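What I learned from a year of cutting fish brains

January 14, 2022

I finished the slides for the Nullstead atlas last night, apart from two that have to be restained, so I want to write down how it went while I still remember the annoying parts.

For anyone who hasn't read the older posts: the atlas is a set of labeled sections through the brain of one species of small cave fish, one adult animal, cut front to back. Torbjørn Berge started it before I joined the lab and left me his notebook, which is neat for the first half and then mostly arrows. The fish come from a stream near Midtbø. They have very small eyes, and the part of the brain that handles vision in most fish is reduced to match. Most of the published drawings we had to work from are of zebrafish, so every time I reached the midbrain I was looking at a map of somewhere else.

We ended up with 1527 sections. I had planned on 2000 and bought slides for 2000, so if anyone in the building needs slides, come and see me. The difference is mostly at the back end. I had guessed the hindbrain would be longer than it was, and I also threw out a run of sections in July when the blade picked up a nick and left the same scratch across everything. I didn't see it until they were stained. Check your blade under the scope every morning. I knew that already and I still didn't do it.

Staining went better. Randi Bråten gave me her cresyl violet recipe, which uses a slower alcohol series than the one in our binder, and the cell layers came up much cleaner. It adds nearly an hour to each batch. I think it's worth it for an atlas, where you only do it once, and probably not for routine work.

The labeling is where the time went. Younes Bensaid and I each labeled the same 300 sections without looking at each other's files, then compared. We agreed on the big structures and on very little in the hypothalamus. Some of that was plain naming, where we had used two terms for one nucleus. Some of it was real. There is a cell group next to the third ventricle that he counts as part of the preoptic area and I don't. We went back and forth over it for two weeks and finally gave it a dashed outline and a footnote. Trinh Cù read the footnote and asked why it was longer than the paragraph above it.

We drew all the outlines in Grullell, which is fine for drawing and bad at exporting. It rounds the coordinates when you save to the older format, and the edges of neighboring regions stop touching. Save in the new format from the first day and you won't have this problem.
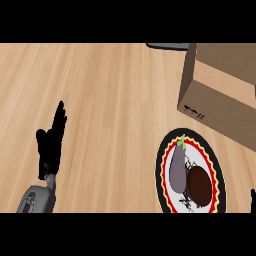
The other thing I would do differently is the block face photos. We took one of the uncut block before every tenth section, and I thought that would be plenty for lining up the stack afterward. It was enough for the forebrain. In the cerebellum the tissue stretches on the slide by different amounts from one section to the next, and with only every tenth one to check against I spent most of the fall nudging things by hand. Every fifth would have been better.

Birger Haugen wants to know if the same set can be used to measure volumes. I've told him I wouldn't. One animal tells you where things are. It doesn't tell you how big they usually are, and ours was on the large side to begin with. If he wants volumes he needs more fish, and someone else to cut them.

Next up is the second staining series, for fibers, on the Nemex cryostat downstairs. I have it booked in the mornings. The two bad slides go back in the stain tomorrow, and I'll post the section list once Younes has gone through my spelling.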